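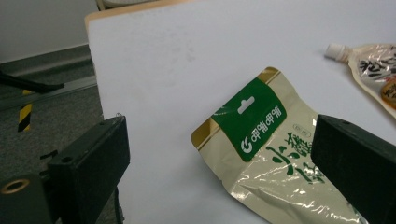 # Reijo Vainio on the Balus mysteries

Reijo Vainio has written 9 detective novels, and he still talks about the first like a man who just found it in a library sale. "I wrote *The Sivau Ferry* in 42 days," he says. "I had no outline, only a drowned bookkeeper and a timetable!"

His sleuth, Inspector Balus, is a retired piano tuner who listens more than he asks. Fans of slow, puzzle-first mysteries will love him (I read three of the books in a week and missed my bus stop twice).

"People want him to be a genius," Vainio says. "He's patient. He'll sit in a kitchen until somebody gets nervous and starts talking."

The new one, *The Vasilakis Inheritance*, runs to 400 pages, his longest yet, and the locked pantry chapter is a joy. Did he know who did it when he started?

"I had the wrong person until March. Then I reread chapter two and saw I'd already given it away, so I went back and hid it better."

Prandis is bringing the early titles back into print too, starting with the short stories. Vainio is rereading them now, pencil in hand. "I'm only fixing the commas," he says. "And one train."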